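Vomari kitchen tidy set, README

Photos of one kitchen being put in order, Etbridge flat. Maintainer: Tuulikki Aaltonen. Taken in October, 259 kept out of around 500.

Folders go by spot: counter, floor, bin, cloths. Bin folder is the messiest, sorry, labels still being checked.
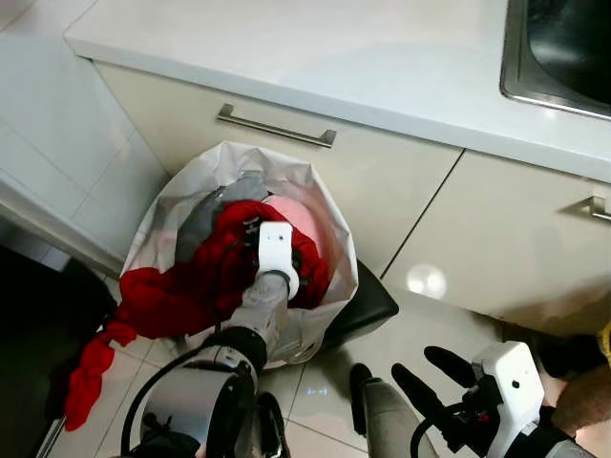

Bin with white liner, by the drawer front. Folder: bin.

Cloths get a color tag only, no fabric type. Anything with wood grain is tagged "wood", box or board, dont split them.

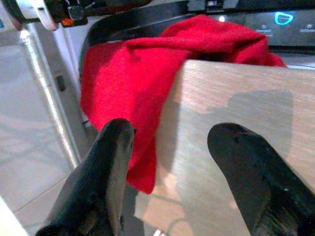 Red was the hardest tag to keep consistant, folds go very dark. If unsure put "red" and move on. Still to do: 9 files with no tag.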